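### 3.2 Sorting used bags from the storage box

The second part of the study concerns the handling of used tea bags once they have been collected in the pantry. Composting schemes tend to treat the bag as a single item, and most published guidance stops at the point where it leaves the cup. In practice the collected bags have to be taken out of whatever holds them, looked over and passed on, and the strings make this slower than it sounds. Earlier work in the Flornuvov kitchens (Section 2) dealt with loose leaf only, and its handling times can't be carried over.

Bags were stored in shallow cardboard boxes with a hinged lid. The box was placed open on a white rectangular table and emptied by hand. Sorters were told to take bags from the top of the pile first, to use both hands if they wished, and not to pull on a string until the bag at the other end of it had been found. No tools were provided.

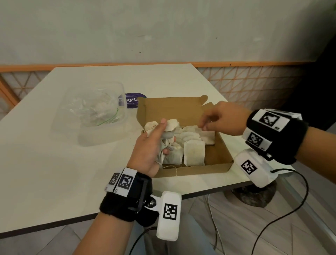
The protocol allows more than one bag to be held at a time. An earlier draft asked for single bags only, but Mared Beddoe, who ran the pilot at the Nurkska site, found that sorters gathered bags in one hand and picked with the other whatever the sheet said, and the rule was dropped before the main sessions. A clump counts as one handling event if it is lifted in one movement. Where a string is caught under a neighbouring bag and the neighbour comes up with it, the event is coded as a drag – these are reported separately in Table 2.

Two ways of filling the box were compared. In the loose condition the bags were tipped in without arrangement. In the packed condition they were stood on end, side by side, until the box would take no more without force. Packing makes better use of a shallow box, and we expected it to reduce drags by keeping the strings short and near the top edge. It has an obvious cost: the first bag out of a tight row is hard to grip, and the sorter has to pinch the fabric at its upper seam.
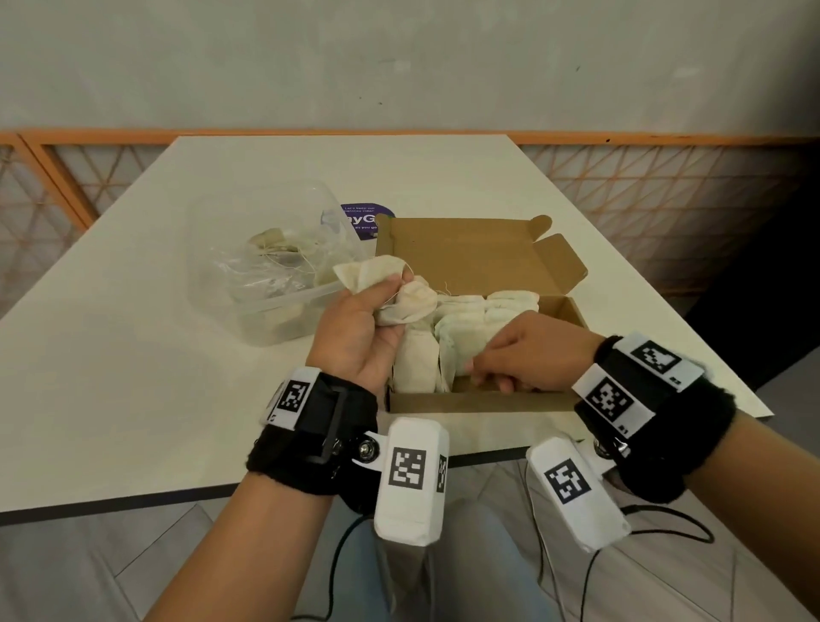 Across 20 sessions, 202 drags were coded, the larger share of them in the loose condition. The packed condition showed its drags late, when the rows had lost their support and the remaining bags leaned over on one another. Time to first lift was longer for packed boxes in 16 of the 20 sessions. We had not predicted how much of this would be spent feeling for a loose string end between the bags, and the coding sheet had no category for it. It is recorded under "search" and probably inflates that figure.

The condition of the bag also matters. Cloth bags with a stitched edge kept their shape and could be lifted by a corner. Paper bags folded over the fingers and tended to tear at the wrinkled part, particularly when two were pulled together. Staining had no effect on handling that we could measure, although several sorters said they took the more stained bags first.

The receiving container was kept to the left of the box throughout. Its position was settled in the Kaltora trials, where placing it behind the box meant reaching over the raised lid. Clear plastic was chosen so that the level could be checked without moving it.
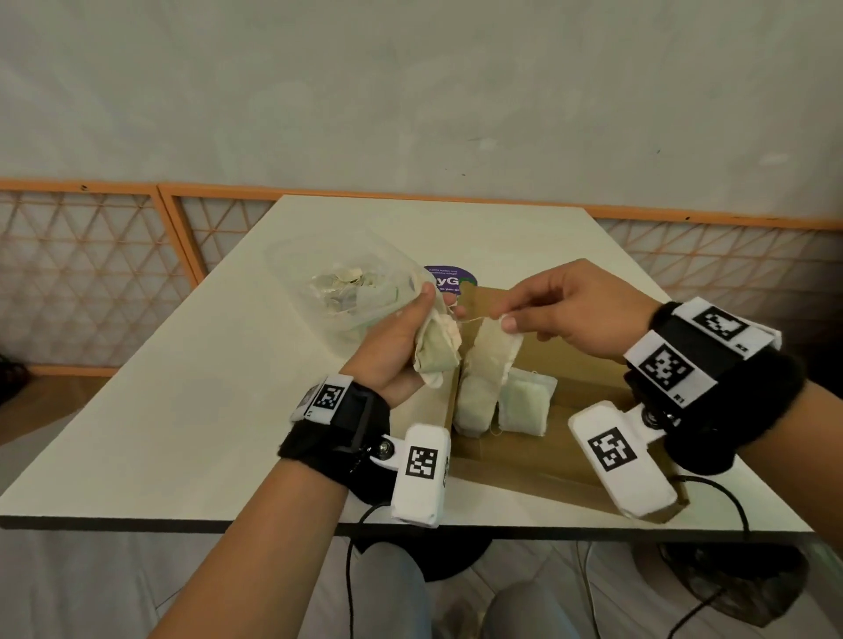
*Figure 4. Table layout, with the clear receiving container to the left of the open cardboard box.*

The end of a box is handled differently from its beginning. With only a few bags left there is room to get the fingers down beside each one, and sorters no longer use the upper seam as the only hold. Mean lift time falls in both conditions and the difference between them disappears. For this reason the last bags of each box are left out of the comparison in Section 4 – they are included in the drag counts, where the effect is small.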